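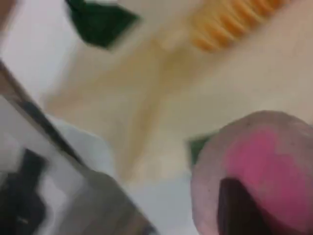 Tuesday, late. I spent the whole morning on blur. My thesis plan says in one line that "frames of low quality will be removed before training", and I wrote this line last year without thinking, as one writes that the room will be cleaned before the guests come. Now I have to do the removing, and I am no longer sure that it is cleaning. The frame I had open longest is one where everything is smeared, the grey gripper as a long slanting line on the left and the pink object huge in the lower right corner, with the orange ridges far at the top. By my own rule it must go out. My sharpness score gives it almost nothing. But I could say at once where the gripper is and on which side of it the pink one lies, and I think a network could say this too.

So I wrote down the question properly, in the paper notebook, before lunch: does the policy learn less if I take away the blurred frames, or more? And after it, smaller: which blurred frames?

I should put down what I did, because in two weeks I will not remember the order. In July I labelled 1,000 frames by hand in Brura, each as sharp, soft or smeared. This was boring work and I did it in the evenings with the radio on. Then I fitted the threshold of the sharpness score so that it agrees with my hand. It agrees quite well for sharp and for smeared, and badly for soft, but soft is a bad category and I was not consistent with it myself. Then I trained the policy two times from the same demonstrations. The first one, I call it Full, sees all frames. The second, Clean, sees only what passes the threshold. Same seed, same number of steps, same everything else as far as I could make it the same.

After this the real trials on the table, 29 for each. Full failed in six of them. Clean failed in nine.

When I saw this on the sheet I was first very glad and then, on the stairs, much less glad. Nine against six out of 29 is nothing. I did the test anyway, and the test said politely that it is nothing. Florante had said this already when I chose the number of trials. He said it with his mouth full, eating the sesame bread from Đặng, so I did not take it as seriously as I should have. I can do more trials but the table is mine only until Friday, then the people of the Jurkari project have it back, and they always change the height of the lamp.

What interests me more than the count is how the failures look. I went through the recordings of all of them in the afternoon. Full fails in different ways, I cannot see any pattern: one time it closes too early, one time it goes to the wrong object, one time it stops in the air and does not decide. Clean fails nearly always in the same manner. It comes down well, from far away it is even a bit straighter than Full, and then in the last part, near the object, it becomes nervous and makes small corrections left and right. Two times it touched the object on the shoulder and pushed it away.

I think I understand this, but I have to be careful, I like the explanation too much. The smeared frames are not spread evenly over a demonstration. A camera on the wrist sees the most blur when the hand is moving fast and when the things are near, and when the hand is near the object there are both of these together. If I delete by sharpness, I delete mostly from the approach. So Clean has seen the table from above many times, and it has seen the finished grasp many times, when the hand stands still, but between these two it has a hole. It must jump over the hole in the trials, and there it meets pictures it never met before. The small corrections would be this.

To check it I made a plot of the removed frames against the time in the demonstration. The hump is where I expected it. It is a fat hump, not so high, but very clearly just before the closing of the gripper. I printed it and put it on the wall above my desk, next to the bus times for Tanitz.

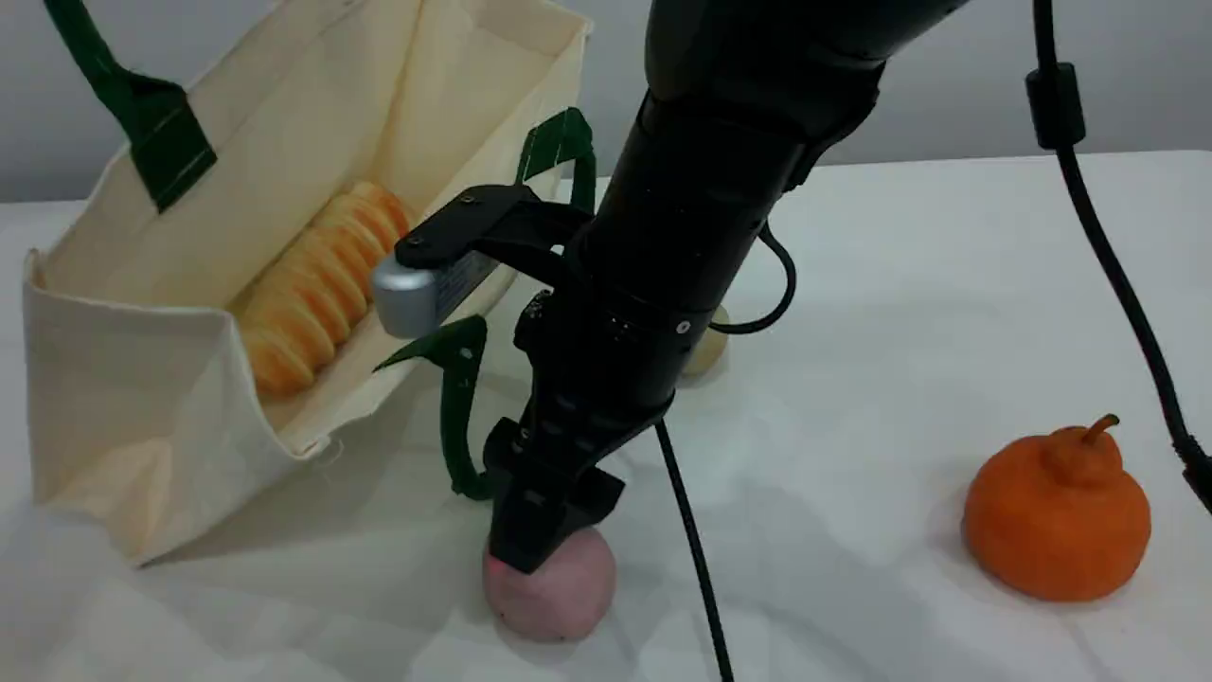 The gripper down on the pink one, open bag to the left, orange one waiting on the right.

Position like this is the one both policies know well, as far as I can judge from the outputs. With the fingertips on the top of the object, the predicted actions of Full and Clean are almost the same line, I had to make one of them dotted to see that there are two. Go back in time a little and the lines separate. Go back more, to where the arm is high and far, and they come together again. I would be happy to have only this figure in the chapter and no table with failures at all, but Noeline will want the table.

Noeline Tapsell came at four, as she promised, and stayed longer than she promised. She looked at the hump for a long time. Her first question was the right one, and I was a little ashamed that I had not asked it myself: is it the blur, or is it simply that there are fewer frames? Clean had less data. Maybe any policy with less data would fail nine times. I need a third one, where I remove the same number of frames but by chance, without looking at them. If this third one behaves like Full, then it matters which frames I take. If it behaves like Clean, I have discovered that more data is better, and for this I do not need a doctorate.

Her second question was harder. She asked if I have compared blurred frames in the approach with blurred frames in other places, for example when the arm goes quickly back to the start. Those could perhaps be removed without any harm. I said I believe so. She said "believe" back to me in a friendly way and wrote it on the board with a circle.

She also does not like the names Full and Clean. Clean sounds as if it is the better one and the reader will be surprised for the wrong reason. She proposed "all" and "filtered". I have changed it in the draft, but here in the diary I keep my names, I am used to them.

We talked also about the shutter. One can of course make the exposure shorter and have less blur from the beginning, and then the pictures are darker and have more noise. Florante tried this in spring and was not content, but with another lamp. I will write it in the discussion as a thing for later. I notice that the list of things for later is growing much faster than the chapter.

After she left I started the third training, the one by chance. I made a mistake with the seed first and had to stop it and start again, and in this way I lost most of an hour. It runs now. Looking at it does not make it faster, so I tidied the folder with the recordings and renamed the trials. Three had the wrong lighting noted; I corrected the sheet and put my initials next to each change, as Florante showed me.

One more point, so that I do not lose it. My hand labels from July may have the same fault as the rule. When I labelled, I looked at each frame alone, without the one before and the one after. Alone, a smeared frame looks like rubbish. In its row it is completely understandable, you see that the hand is going down and to which side, and the smear even has a direction which agrees with the movement. I wonder if the network uses this. A sharp frame tells where the things are, but it says nothing about how fast the hand goes. With a smeared one you can perhaps guess it. I have no experiment for this yet. It could be that I blur some sharp frames artificially, in the wrong direction, and look what happens to the action. Ask Florante if his old script still works.

Tomorrow: see if the training is finished, first thing, before the mail. Put the objects in the marked positions and photograph the table from above before I begin. Trials with the third policy, the full 29, even if the first ones go badly and I become impatient. Write to the Jurkari people and ask very nicely about Friday afternoon.

I forgot to eat again until eight, and then only soup. My mother called and asked how the robot is. I said that he is well, and that he has some trouble with seeing when he is in a hurry, and she said to give him carrots. The loss was still going down when I closed the laptop.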